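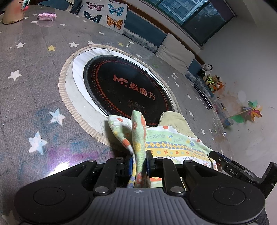
**Washing and storing children's cotton blankets for a lending program**

Posted in Household Textiles by Matilde Falcão, Sep 24, 2020

I coordinate the linen service of the Nikdale Family Center, which lends bedding, towels and light blankets to families with young children. The stock at present consists of 160 pieces. Most are thin printed cottons, and a smaller number are fringed throws donated by former members. Items are lent for periods of up to 13 weeks and are laundered on their return before being issued again.

The center has recently moved its laundry from an outside contractor to its own premises, where we have two front-loading household machines and one vented dryer. I have been asked to prepare a written procedure before the change takes full effect in November. I would be grateful for guidance on the following points.

First, the contractor washed everything at 140°F. Several of the printed pieces have faded, and some have become noticeably shorter than they were when purchased. I would like to know whether a lower temperature is acceptable for items used by small children, and if so, in which circumstances the higher temperature should still be applied.

Second, the fringed throws tangle badly. In the last load three of them had to be separated with a comb, and one lost part of its edging.

Third, our storage room is on the ground floor on the north side of the building and is inclined to be damp. The shelves are open pine boards fixed to an outside wall. Items that have not been borrowed for some months acquire a stale smell, although they were put away clean. We have considered sealed plastic boxes, but a colleague objects that these will make the matter worse.

We use an unscented liquid detergent and no fabric softener, as some families have requested this on account of allergies. I would prefer to keep to that arrangement. The water in our district is hard.

---

**Higinio Orozco**

I managed the laundry of a residential school for a number of years, and the questions raised above are ones we had to settle there. I shall take them in the order given.

*Temperature.* For ordinary use, a warm wash at 105°F with a full-length cycle and a sufficient quantity of detergent is adequate for cotton that is merely soiled. The length of the cycle matters a good deal, and the short programs offered on household machines should be avoided for lending stock. The hot wash should be kept for articles that have been in contact with vomit, stool or blood, for anything returned from a household where there has been a contagious illness, and for plain white sheets and towels that can bear it. You may find it useful to ask families to return such articles in a separate marked bag. We did so with a plain form that required only a check mark, and it was generally well observed.

Before setting a rule, consult the care label on each type of article. Where the label gives a maximum lower than the wash you believe to be necessary, the article is not suitable for lending and should be retired when it can be replaced.

*Shrinkage.* I would look at the dryer before the washing machine. Cotton of a loose or thin weave will shorten in a hot dryer even when it has been washed cool. Use the low setting, remove the load while it is very slightly damp, and lay the pieces over a rail to finish. When they are laid out, pull them gently by opposite corners, first one way and then the other, so that the edges come straight. Pieces that have already shrunk can sometimes be eased back a little in this way, but you should not expect them to return to their original measurements.

*Fading.* Turn printed pieces so that the printed face is inward. With a single-layer blanket this means folding it in half loosely and fastening the two corners with a few large stitches or a cloth tie. This sounds laborious, and for a stock of your size it may be. At the school we did it only for the newer pieces. Do not overload the drum, as much of what is taken for fading is in fact abrasion of the surface. Hard water contributes to a gray cast, and the dose of detergent should follow the hard-water line on the package.

*Fringes.* Each fringed throw should have its own mesh bag of a generous size, closed at the neck. Before bagging, fold the throw so that both fringes lie toward the center, and then fold once more to hold them there. Use a moderate spin. After washing, shake the throw firmly from the plain side and allow it to dry flat or over a wide rail, without the dryer. If a fringe is already matted, wet it, comb from the tips toward the woven edge with a wide-toothed comb, and work on a small section at a time.

Where an edging has begun to come away, it should be repaired before the next wash. A row of short backstitches just inside the edge will generally hold it. Loose threads long enough to wind around a finger should be trimmed or the piece withdrawn, particularly where it is intended for an infant.

*Storage.* Your colleague is correct with one qualification. Sealed boxes will hold whatever moisture is in the cloth at the time of packing, and cotton that feels dry to the hand may not be dry at the folds or along the hems. If the articles are fully dry, a closed box is a reasonable protection against a damp room. If they are not, it will produce mildew. Our practice was to leave laundered pieces unfolded on a rack in a heated room overnight and to put them away the next morning.

As regards the shelves, the difficulty is the outside wall. Please see whether they can be moved to an inside wall, or brought forward so that there is a gap of at least 5 inches behind them. Unfinished pine will also mark cotton over time. Line the boards with washed white sheeting, and launder the lining when you rotate the stock.

---

**Raren**

I would use vinegar in the rinse. Half a cup in the softener drawer takes care of the stale smell and the stiffness from hard water, and the smell of vinegar is gone once everything is dry. Do not use it in the same wash as bleach under any circumstances, as the two together give off a harmful gas.

I would also put a box of baking soda on each shelf. Lavender bags work well, although perhaps not for your families with allergies.

---

**Mészáros**

The previous replies cover washing sufficiently, although I would treat the vinegar with some reserve. Used regularly, it may shorten the life of rubber seals in certain machines, and the manufacturer's instructions should be checked first. Baking soda will do little for a room that is damp. A small dehumidifier, together with an inexpensive humidity gauge, would be a better use of funds. Aim to keep the reading below 55 percent, and record it weekly for the first season so that you know when the room is at its worst.

I wish to add some remarks on handling the stock, as this is where lending services most often encounter trouble.

Rotation is essential. If returned articles are always placed on the top of the pile, the same few are issued repeatedly and wear out, and those at the bottom lie untouched and go stale. Place laundered items at the bottom and issue from the top. Anything not lent within a season should be taken out, aired and refolded along different lines, as permanent creases weaken thin cotton.

Each article should have a code that survives laundering. Woven name tapes sewn into one corner are preferable to ink, which spreads on thin fabric and may show through to the printed side. The tape should be stitched on all four sides so that a small child cannot work a finger beneath it. Keep a register with the date of entry into service and the number of washes. At Pletero, where I assisted for a time, the register was a ruled notebook kept on a string beside the machine, and it proved more reliable than the spreadsheet that preceded it.

There should also be a rule for withdrawal. I would suggest that a blanket be taken out of lending when it can be seen through clearly against a window, when a hole is larger than a fingertip, or when the hem has been repaired twice in the same place. Withdrawn blankets need not be discarded. They serve well as shelf linings, as wrapping for the fringed throws in storage, or as cleaning cloths.

One further point concerns intake. Donated articles should be washed separately on arrival and held apart from the main stock until they have been inspected in good light on both sides – moths and carpet beetles commonly enter a collection in this way. Wool throws, if you have any, should be stored apart from the cottons in a closed container.

---

**Matilde Falcão**

I thank all three contributors. The shelves cannot be moved to another wall, but the building manager has agreed to bring them forward. We have ordered mesh bags and a humidity gauge, and the dryer has been set to low. I examined the care labels this morning and found that the printed blankets are marked for a maximum of 105°F, so the contractor's practice was evidently unsuitable for them.

I have one remaining uncertainty, which concerns the fringed throws. Several have no care label at all, and I am unable to establish whether they are cotton or a blend. If anyone can advise on a safe method for testing them – preferably one that does not involve burning a thread indoors – I should be glad to include it in the procedure.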